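Grasp planner keeps lifting off early on thin cable in sim
Planning and control board, 6 replies

undow_rosine
Hello all, and sorry in advance for the length. I have been going round and round with this since May and I could use some fresh eyes. The task is simple enough on paper: a thin black curly cable on a tabletop, two-finger gripper, wrist view only, pick it up and put it down somewhere else. We render everything in simulation first and only move to the arm once the numbers look decent.

My trouble is that the segmentation finds the cable in most of the resets and the planner then picks a grasp point on empty table. I ran 300 episodes last night with the textures randomized and went through the failures over breakfast, and nearly all of them are the same kind of miss. The mask is fine one moment and then it grows a tail that goes off along some shadow. 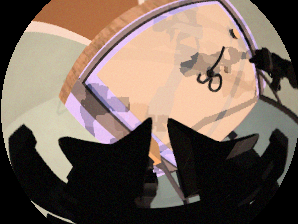
I have tried raising the mask threshold, which kills the tail but also eats half of the loops, and then the planner has almost nothing to work with. I also tried an old trick from our Zetstead days, skeletonizing the mask and grasping at the middle of the longest branch. With loops in the cable the longest branch jumps about from one step to the next, so the arm sort of dithers over the table until it times out. Any ideas would be very welcome!
Rosine Besson

gnadar
Hi Rosine, nice to see you back here. Are you undistorting before you segment? With a lens that wide, straight shadows come out slightly bent toward the rim, and a bent dark line looks an awful lot like a cable to a small network. I lost a good part of a spring to this.

undow_rosine
No, I feed the raw circle in and only correct the grasp point afterward. It seemed wasteful to warp every image when I only need one pixel out of it.

heledd_p
I'd respectfully go the other way from gnadar. We kept the raw view at Prirthorpe and trained on it, and it did better for us, since warping stretches the outer part so much that anything thin out there turns to mush. What helped was shadows. Our first set had 941 scenes, all with soft, even light, and of course the model had never met a thin hard shadow in its life. We rendered 1912 more with rods and frame bits throwing stripes over the table, labeled as background, and the tails mostly went away. Mask out your own fingers too if you haven't. They're big and black and your cable is also black, and at the tips the two will happily merge.

gnadar
Fair point on the mush, Heledd, though I still think you were training around a calibration problem. A network shouldn't have to learn the lens when we already have the equations for it! But more shadows can't hurt, I'll give you that.

nourahourani
Can I put in a word for the planner? You'll never get a perfect mask, so I'd stop asking for a single best point. Sample a few dozen candidates, score each one over the last several steps, and only commit once the same spot has stayed on top for a while. Loops stop mattering so much when the score remembers what it liked a moment ago. Mine is a fork of the Gaillard sampler with a decay term bolted on, happy to share it if Anatole doesn't mind.

anatole_gaillard
Anatole doesn't mind at all, please do. One warning, the decay is per step and not per second, so if Rosine's loop runs at a different rate from yours she'll need to retune it or the arm will feel very sleepy.

undow_rosine
Thank you all, this is so kind. I'm starting with the finger mask and Heledd's striped shadows, as I can queue those up tonight (737 scenes is what our machine gets through before morning), and then I'll try Noura's sampler on top. Gangadharan, I promise to run one batch undistorted as well, so you two can carry on arguing with some numbers in hand. Noura, could you send me the fork, and tell me what rate your loop runs at?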